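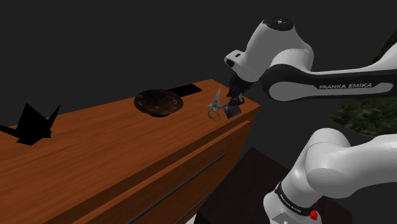 4. Leveling the Midley sideboard

Do this before you load the drawers.

1. Move the unit to its final place, at least 2 inches from the wall.
2. Set a level along the top, front to back, then side to side.
3. Turn the leveling feet with the 32 mm wrench – clockwise raises the corner.
4. Open each drawer fully. If one rolls out by itself, raise the front feet half a turn.

Note: On carpet, check the level again after a few weeks.

CAUTION: Fit the wall strap (section 5) before use. Do not drag the unit on its feet. Two people are needed to lift it.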